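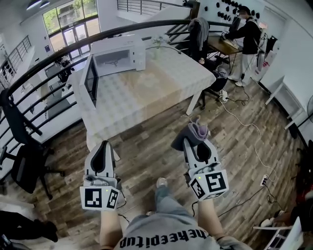
Elell Kids Lunch Box, reviewed by Esi Mensah

I bought this in January after my son's old lunch box lost its latch. It has 5 compartments, and the largest holds half a sandwich or about a cup of pasta.

The small sections are the useful part. He eats more fruit when it comes in little amounts, and cucumber stays crisp if I pack it next to the grapes — not next to anything warm. Yogurt is fine in the round section as long as the lid is pressed down hard. I forgot once and had to wash the whole bag.

The latch is stiff. My son is six and needed a week to get used to it. The seal comes out for cleaning, but getting it back in takes patience.

It weighs 16 ounces empty, a lot for a small backpack. The Stindent box we had before was lighter but leaked.

Four stars. I would buy it again for a child over five.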